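Contract job this month: moving the stock records at Graven off a system older than half the staff. Small parts distributor in Nendville. 279 bins, 3 people in the warehouse, one login they all share.

First morning a sales manager walks in, sees me under a desk and asks when his chair is getting fixed. I said I was there for the database. He said fine, but after the chair.

I did look at the chair. It needed one screw.

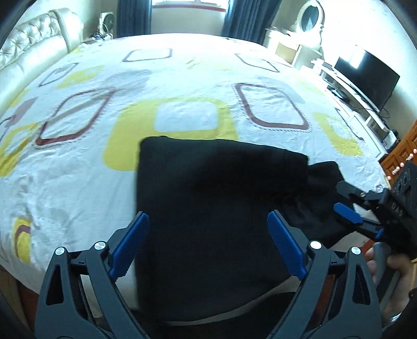 Vidar Haugland: Did you bill them for the chair? We had the same thing at Boma and it ended up as a line on the invoice.

No, didn't bill it. By 8 the next morning there was a note on my laptop with over 200 part numbers to check by hand and, at the bottom, "also blinds, 2nd floor."

I took the note to Gaétan Cloutier, who signed my contract. He crossed out the blinds and left the part numbers - fair enough, those are mine.

Export is done now. Two bins don't match anything in the old system, both labeled Liao. Going back in June to sort those out. The sales manager has asked if I know anything about printers.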